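How Our Street Remembers the Dye Works: an oral history project

Senga Lamont and Blair Sutherland

Introduction

We chose the old Stojanovska dye works because Blair's gran worked there for 13 years and never stopped talking about it, and because neither of us could find more than a paragraph on it in the local library. It closed before either of us was born. The building is flats now, and the only thing left of the works is a stretch of brick wall by the canal and the name of the bus stop. We wanted to find out what people who had worked there still remembered, and whether they remembered it in the same way.

How we went about it

We put a notice up in the chemist's and the church hall in March and waited, rather nervously, for somebody to ring. In the end we spoke to 15 people, most of them in their own kitchens, and we drank a great deal of tea. Each talk lasted as long as the person wanted it to. We asked everyone the same opening question, which was what they could remember of their first morning, and after that we mostly let them lead. Ihor Levchenko was kind enough to read our questions beforehand and told us to cut half of them, and he was quite right.
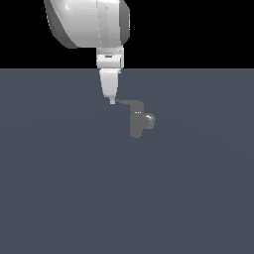
Colour came up in nearly every talk, though we had never asked about it. Senga Moffat, who was in the dipping room, could still list the shades by their works names, and she was very firm that there was no such thing as plain blue. There was navy, there was harbour, and there was slate, a blue with a good deal of grey in it, like the flat surface under the white arm in the picture, and slate was the one they all dreaded. It showed every patch where the cloth had been folded. Her brother Niall, in the packing shed, remembered slate fondly, as it went out in small orders and was light to carry. We thought this was a lovely instance of two people in one family keeping quite different memories of the same thing.

What people did not agree on

The biggest surprise was the closing. Some people told us it was sudden, with a notice on the gate at seven in the morning, and others were sure that everyone had known for months. We went back to two of them to check, and both stuck to their story. The one newspaper cutting we found gives the number of workers as 300, but it says nothing about how they were told. We have left both versions in — it did not seem our place to choose.

What we would do differently

We should have started writing up sooner. Our typed notes came to 3,360 lines and we did not leave enough time to read them properly. We would also ask to see people's photographs at the start of a visit, as the best stories always seemed to come when we already had our coats on.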